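**Stultham Authority Opens Review of Options for Former Skoltimwood Arena**

STULTHAM, 22 Oct 2026. The Stultham Public Facilities Authority today released the technical scope for its reuse study of Skoltimwood Arena, the indoor ice and events building on the east side of the city. The study will compare partial conversion of the existing structure with full demolition and sale of the cleared site. Bava Structural, an engineering firm, has been retained to assess the roof and foundations. Hong Site Economics will prepare the cost and land value portions of the report.

The arena has been closed to ticketed events since its main tenant moved out. The Authority continues to heat the building to a minimum temperature, maintain the fire pumps and keep the roof drains clear. These costs are paid from the facilities reserve and will continue until a decision on the site is made.

**Options under study**

Option A keeps the roof, the perimeter columns and the lower seating bowl. The upper seating would be removed and the main floor rebuilt as a flat, multi-court surface for community sports. The refrigeration plant would be taken out and its room used for storage. Under this option the arena would hold 3,000 spectators in a mix of fixed and retractable seats.

Option B calls for demolition down to the top of the foundation walls, backfill of the event floor and sale of the land in one or more parcels. The existing storm sewer crosses the site below the north parking lot and would need to be relocated or protected by an easement. The cost of either approach will be stated separately in the report.

A third approach, leasing the building in its present condition, was considered during preliminary work and dropped. The electrical service does not meet current code for assembly use, and the waiver under which the building operated ended with the last lease.

**Structural work**

Bava Structural will inspect all primary roof trusses from the catwalk level and from lifts placed on the event floor. Bolted connections at the truss supports will be checked for section loss and movement. Core samples will be taken from the concrete under the former ice slab, where long-term freezing can cause the soil below to heave. Earlier surveys recorded uneven settlement along the south side of the slab. The new survey will use the same benchmarks so that the readings can be compared directly.

The firm will also review the snow load rating of the roof. The original design predates the drift provisions now in the state building code. If reinforcement is needed for Option A, the report will identify the affected members and give a cost for each.

Inspection work will take 15 weeks. The east access road will be limited to one lane while lifts and drilling equipment are delivered. The walking path along the creek will stay open.

**Traffic and parking**

The site has nearly 13 acres of surface parking, most of it built for event peaks that will not recur under either option. Hong Site Economics will estimate how much of this area could be released for other uses if the building is kept at reduced capacity. Traffic counts will be taken at the two signalized intersections on the arena frontage. The counts will be scheduled outside school vacation periods.

Land value estimates will be based on current zoning. A second set of figures will assume mixed-use zoning, which would require a separate application and public hearing. The Authority has not filed such an application.

**Contents and fixtures**

Scoreboards, dasher boards, kitchen equipment and loose seating are being inventoried. Items with resale value will be offered to other public agencies first and then at open auction. Memorial plaques in the main lobby will be removed and stored before any construction begins, regardless of the option selected.

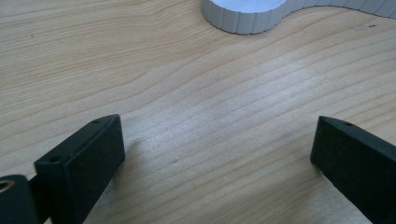 **Will the arena reopen for skating while the study is under way?**

The ice plant has been drained and disconnected, and the building will stay closed to the public until the Authority votes on an option.

**Schedule**

The final report is due in June. Draft findings on the roof structure will be posted when they have been checked by the Authority's building division. A public comment period will follow release of the full report, and written comments will be included in the record sent to the Authority's board. No demolition or construction contract will be advertised before the board votes.

Copies of the study scope, the site plan and the existing conditions drawings are available at the Authority's front counter during business hours. Requests for large-format drawings should be made in writing and are subject to the standard copying fee.

**About the Authority**

The Stultham Public Facilities Authority owns and operates public assembly and recreation buildings within the city limits. Media inquiries may be directed to the Authority's communications office.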